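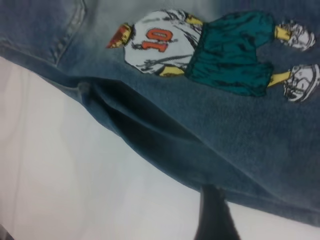
Dagmar Hrnčiar schrieb:
Ich würde mit Jeans gar nicht erst anfangen. Denim ist steif, die Nähte tragen auf, und der Greifer rutscht euch an jeder dicken Stelle weg. Nehmt Geschirrtücher, bis das Falten sitzt, und dann redet ihr weiter.

zasside_ag schrieb:
Hm, Geschirrtücher hatten wir im August schon, und ganz ehrlich, da schläft die halbe AG ein :-) Wir wollen beim Schülerwettbewerb in der Kategorie Textil antreten und da sind Hosen nun mal Pflicht. Ich bin für den Datenteil zuständig, also fürs Vormachen und Aufzeichnen. Bisher haben wir 1.000 Durchgänge, Ziel sind 4.000. Klingt viel, aber wenn drei Leute sich abwechseln, geht das schon (der Rücken sieht das anders).

Mein eigentliches Problem: Ein Gummibund zieht sich nach dem Loslassen immer wieder zusammen, und dann liegt die Hose schief. Greift ihr am Bund oder am Saum zuerst?

plular21 schrieb:
Saum! Immer Saum. Am Bund hast du zig kleine Falten übereinander und weißt nie, wie viele Lagen du gerade erwischt hast. Wir haben in unserem Kurs wochenlang am Bund herumprobiert und es dann gelassen.

zasside_ag schrieb:
Ok, hab ich heute mal so gemacht, Beine aufeinander, dann umschlagen, Bund bleibt rechts liegen. Als Paket geht das für mich durch, gerade ist was anderes: 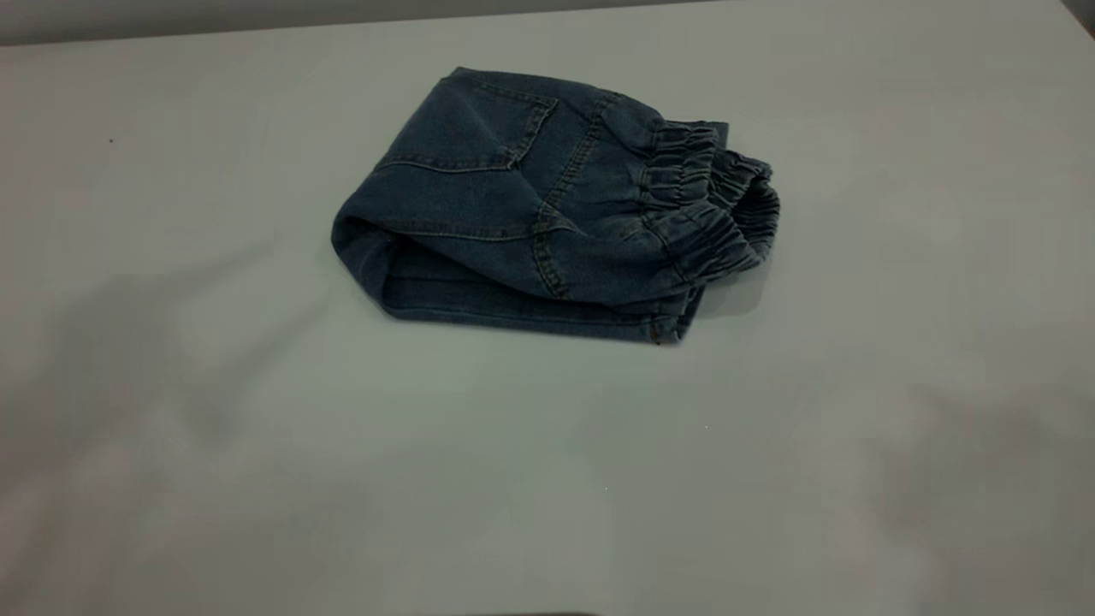
Kategorie Textil: Wertung und Regeln

zasside_ag schrieb:
Ich pack das mal unter eine eigene Überschrift, sonst geht es unter. In unserer Ausschreibung steht nur "kompakt gefaltet". Muss das Paket rechteckig sein? Štěpánka aus meiner Gruppe sagt nein, ich bin mir da nicht so sicher und würde lieber noch mal nachfalten lassen.

kovacik_fan schrieb:
Bei uns wurde letztes Mal nur geschaut, ob nichts vom Tisch hängt und ob das Teil in die Ablage passt. Schönheit gab keine Punkte. Frag trotzdem bei der Wettbewerbsleitung nach, die Regeln ändern sich gern mal.

plular21 schrieb:
Sehe ich anders. Wenn ihr krumme Pakete als gelungen markiert, lernt euer Modell krumme Pakete. Wir haben 21 Aufnahmen nachträglich rausgeworfen und würden es wieder tun.

zasside_ag schrieb:
Puh, stimmt schon. Dann setze ich mich wohl noch mal an die Liste. Zweite Baustelle ist die Kamera am Greifer: Ganz nah dran wird alles matschig, nur der Finger selbst bleibt einigermaßen scharf. Lasst ihr solche Bilder drin oder schneidet ihr die Stellen raus?

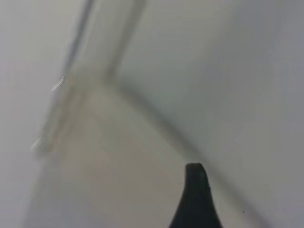

Štěpánka Kratochvíl schrieb:
Drinlassen, hab ich dir in der AG auch schon gesagt! Im Wettbewerb fährt der Arm genauso nah ran, und dann sieht das Modell plötzlich etwas, das es nie geübt hat. Für den Überblick gibt es die feste Kamera.

Dagmar Hrnčiar schrieb:
Da bin ich ausnahmsweise bei Štěpánka. Bei den Jeans bleibe ich stur.

zasside_ag schrieb:
Gut, überstimmt, bleibt drin. Ich sortiere jetzt erst mal die schiefen Pakete aus und melde mich, wenn die nächsten Durchgänge im Kasten sind. Falls jemand noch einen Trick gegen den Gummibund hat, immer her damit!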